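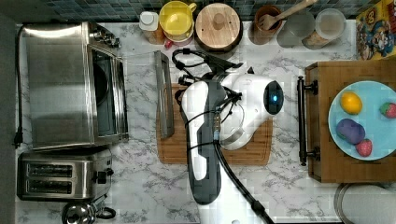 Why does bread dough need to rest between mixing and shaping?

Resting gives the flour time to take up the water, and it lets the gluten relax so the dough stretches without tearing.

Unit 4 handout, Basic Doughs
Instructor: Leilani Castellanos

Read this before the May practical. The rest after mixing is often called the autolyse when only flour and water are in the bowl. Salt and yeast go in afterward. Salt tightens gluten, so dough that is salted early feels firmer and takes longer to smooth out.

Terms to know
Bench rest: the short rest after dividing, before final shaping.
Bulk rise: the first long rise, with the dough in one piece.
Proof: the last rise, after shaping.
Baker's percentage: every ingredient given as a share of the flour weight. Flour is always 100.

Worked problem
A batch uses 442 g of flour at 65 percent water. Multiply 442 by 0.65 to get 287 g, to the nearest gram. Salt at 2 percent comes to 9 g.

Crust and crumb
A lean loaf is done when the center reads 200 to 210 F. Take the reading from the side or the bottom so the top crust stays whole. Let it cool on a rack before slicing. The crumb is still setting, and a hot loaf cuts gummy.

Makeup labs are arranged with Mavis Begay. Bring your percentage worksheet, filled in and signed.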